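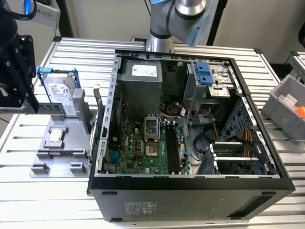
Ginevra Leone writes that she had shelved her entire Tosero collection by the colour of the spines before she found this section, and could we please move it nearer the front. We have moved it nearer the front.

Section 2. Setting up your Tosero Early Chapter Book Library

Your library comes with 300 books, a roll of level stickers, the Reader Register and a pad of bookmarks shaped like a badger. Allow an afternoon. Allow a longer one if children are helping.

2.1 Sorting the books

1. Open the cartons with the label facing up. The books inside are packed by publisher, an arrangement of great interest to publishers.

2. Turn each book over and find the level letter in the bottom corner of the back cover. Levels run from A (a few words a page, mostly about hats) to F (proper chapters, some peril).

3. Make one pile for each letter. Keep series together within the pile, in story order. In the Nair the Night Pony books the order is printed on the title page and not on the spine. We have raised this with them.

4. Put a sticker of the matching colour at the top of each spine, clear of the title.

Caution: Stickers can be lifted and moved for the first 10 minutes. After that they are part of the book.

Note: A few books carry two letters, such as C/D. Use the lower one. A child who finds a book easy will read another. A child who finds it hard will go and sharpen a pencil for the rest of the session.

2.2 Shelving

5. Put levels A and B face out on the lowest shelf. Young readers choose by cover, as do the rest of us.

6. Shelve C to F spine out, with a gap at the end of each row. The gap is for books put back by people in a hurry.

7. Place the Zodix joke books somewhere you can see them. They have no level, they are always out, and they come back with jam on.

Caution: Do not fill the top shelf. Anything interesting up there will be climbed for.

2.3 The Reader Register

8. Write each child's name on a fresh page of the Register, with the starting level beside it. To find the starting level, ask the child to read a page of a level C book aloud. Move down a level if there are more than a handful of stumbles, and up if the child starts doing voices.

9. Enter each loan by title, date out and date back. The first line is filled in to show the layout: "The Dragon Who Lost His Lunchbox, May 12, 2018, still out". The last part is also fairly typical.

10. At the end of each half term, look down the page. If a child has borrowed the same book every time, leave them to it. Wojciech Głowacki sent us a page from his Register with one title all the way down, including the holidays, and the reader in question has since moved up to level E.

Note: The Register holds 3,000 loans. Spare pages can be ordered from the address on the inside cover. Orders placed in July go out in the first week of term, the warehouse having gone to the seaside.

2.4 If something is missing

Check the carton flaps first. Level A books are very thin and like to hide there. If a book really is absent, fill in the blue slip and post it to Drurudska Books, who will send a replacement within 8 working days. Please give the title in full. "The one with the princess" describes most of level D.

Damaged covers can be mended with the clear film supplied. Smooth it from the spine outwards, using a ruler. Bubbles may be pricked with a pin by an adult. Chewed corners are outside the guarantee, whoever did the chewing.

Section 3 covers the badger bookmarks.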